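We use cookies to improve your reading experience. Accept | Manage settings

Chapter 2
What Did the Robot Learn?
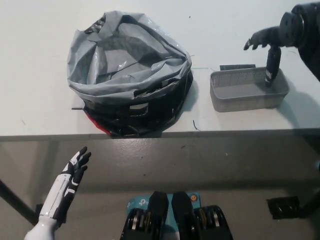

Student robot projects are usually judged on their best run. The club at Flalusden did this for years. A team would show one clean pick and place, everyone clapped, and the poster said the robot "can tidy a table". I have sat through a good many of these showings and I have come to distrust the word "can".

Take the Lallico task, which we will use throughout this chapter. The robot must move small items between containers on a table. In August the club logged 125 tries, and the report gave 119 of them as successes. That sounds very good. Read the notes, though, and you find that a student had put the items back in the same spots before every try. When the containers were moved by the width of a hand, the team managed 23 tries before they gave up, and 2 of those worked.

Was the first figure false? No. It answered a much smaller question than the one on the poster. The Raretti trophy was awarded on the strength of it all the same.

Before reading on, write down what you would want to know about a robot before you believed a claim of this kind. Keep the list. We shall return to it in the section on the Valderrama rules, which ask teams to state what was changed between tries and who changed it. Most teams leave that box blank.

Print this page | E-mail this page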